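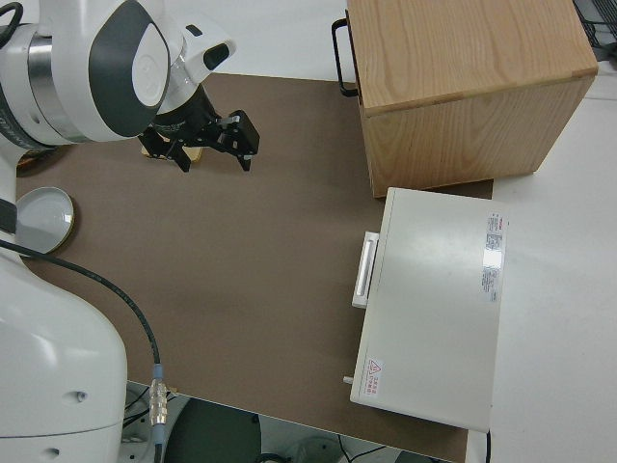 Arm over the brown mat, gripper open, small flat wooden part under it.

Tabletop Cell, Build Gallery
Posted 07/12/2018 by Eilif Westerberg

Build pages for the two-arm tabletop cell at the Lollimstead shared workshop. The mechanical work is finished apart from the cable routing. Wiring was done by Siamak Golestani, the gripper side by Shahab Ghasemi, and I did the table, the layout and most of the software. Notes are grouped by subject, so the order does not follow the order of the work. Earlier pages cover the move from the old bench and are not repeated.

Table

The table is white and larger than we needed. The brown mat defines the working area. Anything on the mat is fair game for the arms, anything on the white is parked. The first mat was a glossy vinyl and slid under side load, enough to spoil a calibration within an evening. The present one was cut from a roll and taped along the underside. It has stayed put since October.

A brown surface was chosen for contrast with white parts and pale plates. It is poor for wicker and for bare wood. We accept this. Jamshid Kordestani tested a green offcut for comparison and segmentation got better on the wooden items and worse on the teal ones, so we stayed with brown.

Mounting

Each base is bolted to its own stand, separate from the table. Tying the arms to the table would have been simpler to calibrate, but the table top flexes when someone leans on it and both arms would have moved with it. Separate stands mean the table can be knocked out of position, and it has been, twice. Pencil marks on the floor at each table leg get it back close enough for the calibration routine to do the rest.

Stand bolts were retorqued after the first week. One had backed off a quarter turn. Thread locker was added and they are now checked monthly.

Cabling

This is the weak part of the build. The cable to the wrist wants a service loop long enough for full rotation of the last joint, and a loop that long sags onto the mat when the arm is folded. Siamak has tried spiral wrap (too stiff), hook and loop straps (slip on the glossy housing) and an overhead spring line (works, but fouls the second arm). The spring line will probably come back with a swing bracket.

Power and network leads go to the floor. A tray under the table is drawn but not made. Until it is, the rule is that no stool goes between the stands while an arm is enabled.

Gripper

Parallel, two fingers, position controlled. The Clurneck fingertips supplied by Esmaeil Shirazi were too soft for thin objects: the pad rolled under the edge and the object tipped. Shahab made a harder set with a narrow step at the tip. The step takes flat parts lying on the mat, provided the approach is vertical and the height is right. Height error is the usual cause of a missed grasp. Too high and the tips close over the part, too low and the arm trips its contact threshold and stops.

The mat compresses slightly under load, so the surface height is taken with the tips touching lightly and a small offset added in software.

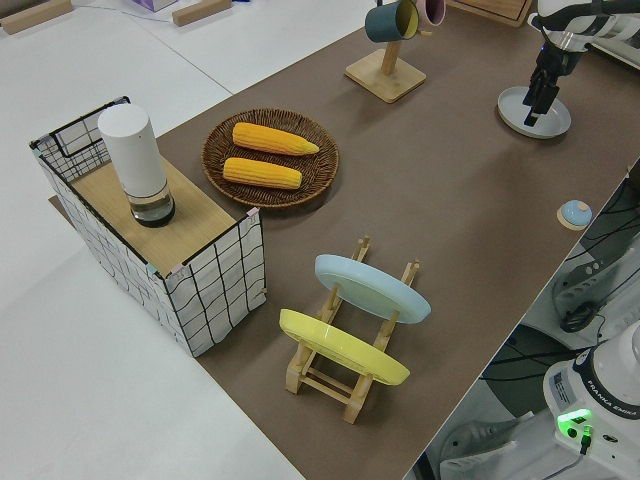 Dishes were added once the flat parts were reliable. A plate on a flat surface is awkward for a parallel gripper. The rim is wider than the finger stroke, so the grasp has to be made on the rim edge with one finger inside and one outside, and the plate then hangs off center and swings. A plate standing in a rack is much easier, with the rim presented vertically and clear space on both sides. The task list therefore starts with rack to table and leaves table to rack for later.

Mugs on a tree stand are handled by lifting first and then pulling away. Lift height depends on the angle of the arm holding the mug, so each position is taught by hand. The stand needs weight in the base or it follows the mug.

Corn is included as an irregular object. It rolls, it is not the same width along its length, and grasping near the tip fails more often than grasping near the middle. Keeping it on a raised rim tray limits how far it travels after a bad attempt.

Logging

Every attempt is written to disk with joint positions, gripper width and a pass or fail entered by whoever is at the keyboard. The log stood at 3,859 attempts this morning. Of those, 1,969 were made with the stepped fingertips and are the only ones used for tuning. The older ones are kept in a separate folder. Almost 400 have no result entered and will be discarded unless someone wants to go through the joint data.

The logging machine is the Carnberg unit from the old bench. It drops a sample now and then when the disk is busy. A replacement disk is on order.

Open items

Cable tray under the table.
Swing bracket for the spring line.
Second set of stepped fingertips. The Sharifi pad stock is used up and the remaining sheet is the wrong thickness.
Table to rack placement, both plate sizes.
Collision zones for the second arm. At present the two arms are kept apart by running one at a time.
Repeat the surface height check across the mat on a coarse grid. The readings near the far edge came out lower than the middle and the cause is not known.

Drawings for the stands and the fingertips are in the workshop folder, revision 2. Revision 1 has the bolt circle wrong and should not be cut from.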